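18th November

Egg on toast again, for the Tameck set. I drive the arms, the policy learns from what I do, and I try not to rush the lowering.

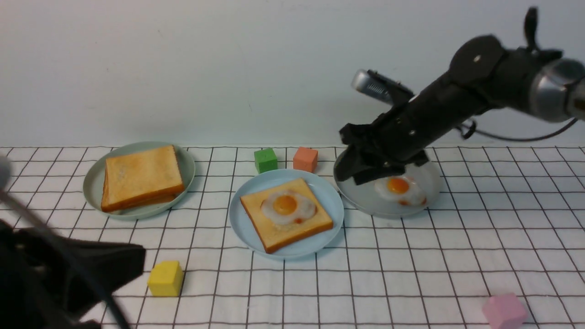

Hefin Nicholas thinks we should keep the fumbled episodes too, so the model sees a recovery now and then. I've kept 3 and labeled them.

Saved count was 407 when I sat down. I vary the starting layout between takes and write each one in the log before I hit record. 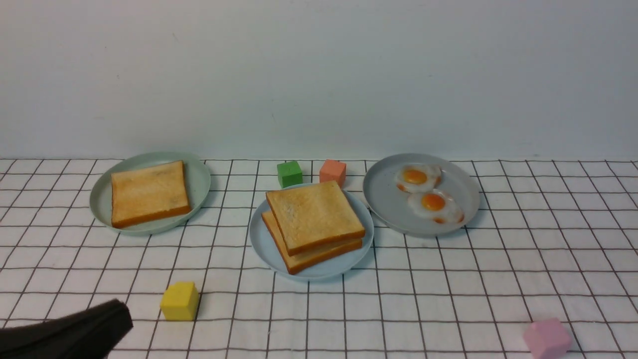

Toast on green and blue, two eggs on gray.

The wrist view matters more than I expected. From the head camera the fingers can hide an egg, so I check both streams before saving.
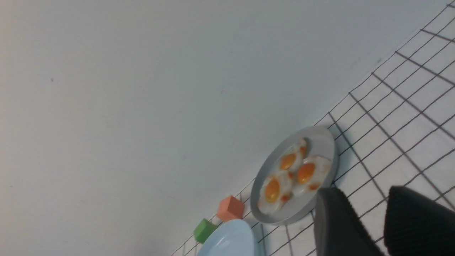 Tomorrow

Get to 469. Ask Tudur Rosser about the dropped samples from October.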